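I got to Promthorpe on the slow bus, two hours of hedges and sheep, and my guide for the day was already waiting at the stop with a paper bag of plum pastries. Florin Anghel has been showing people around town since he moved here, and he talks faster than anyone I've ever met (I gave up on my notebook before we reached the harbor and just turned on the recorder!).

"Everybody wants the castle," he told me. "Fine, go see the castle. But go at opening time, and then come down the back way, by the old rope works. There are 352 steps. Your knees will hate me."

My knees did hate him, but oh, that view over the water. We had the whole stairway to ourselves apart from one very wet dog. I asked when he'd tell a friend to visit and he said September, no question, when the ferries to Movbridge are still running but you can get a table anywhere.
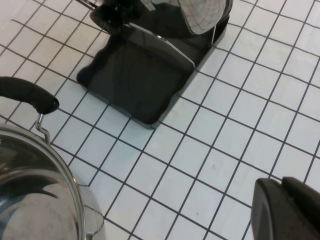

Florin said that most visitors make the mistake of treating Promthorpe as a day trip. "They leave at four, and that's when the fishing boats come in," he said. "Stay 2 nights. Stay at the Iordache, ask for a room at the back, and bring earplugs for the gulls."

I did stay at the Iordache, and the gulls are no joke. Breakfast runs late, though, and the walk to the Jirico gardens starts practically at the front door. It's an easy path, a bit muddy near the gate.

Before I caught my bus home I asked him what he'd change about the place. He thought about it through a whole pastry.

"The parking," he said. "And they should put the Sunday ferry back on. My mother-in-law lives over there, so maybe don't print that."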